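Werura Cold Brew Pitcher Set

Last updated: September

The Werura is a plain cold brew pitcher sold in pairs, so one can steep while the other is in use. It comes with two pitchers, two screw lids, two fine mesh filter tubes and a printed card with ratios for coffee and tea.

Each pitcher holds 1,000 ml with the filter removed. With the filter in place and full of grounds, expect to pour off less than that. An empty pitcher weighs 186 g without the lid, and the filter tube drops in from the top and locks with a quarter turn. The pitcher is slim enough for most refrigerator doors, but check your shelf height first if you have an older unit with fixed racks.

Steeping

Use a coarse grind. Anything close to espresso will pass through the mesh and leave sludge at the bottom. Fill the filter tube to the line, pour in cold water slowly, and stir once before closing the lid. Leave it in the refrigerator for 16 hours. Tea is quicker, and most green teas turn bitter if left overnight — take the tube out before bed.

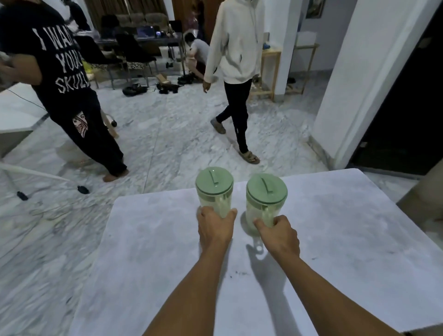 Ekkachai Petchrat writes that 16 hours was too long for the dark roast he buys and that he now pulls the filter after 12. He also wishes the fill line were easier to read, and would have paid extra for a third filter tube in the box. Spare tubes are now sold separately under part number 362. They fit this set and the earlier Kamolrat single pitcher, but not the Trurnmont glass carafe, which has a wider neck.

Cleaning

Empty the tube while the grounds are still damp. Rinse it from the outside in, then wash with warm soapy water and a bottle brush. The pitchers and lids can go on the top rack of the dishwasher. The filter tube should be washed by hand, as high heat can loosen the mesh from the collar.

Coffee stains build up over time. A spoonful of baking soda in warm water, left for an hour, takes most of it off. Do not use bleach or steel wool. The lid seal pulls out for cleaning and goes back in with the flat side up — if the lid leaks when tipped, the seal is usually in upside down.

Not suitable for boiling water, carbonated drinks or the freezer. Let hot tea cool before pouring it in.

Ordering

Zevmont ships the set in one carton. Unused sets can be returned with the filter tubes still sealed. Replacement lids are sold singly and include a seal. If a part is missing from your box, send us the number printed on the carton flap and we will mail the part out.

14 comments | 31 shares

Contact Zevmont | Copyright Zevmont, all rights reserved | Back to top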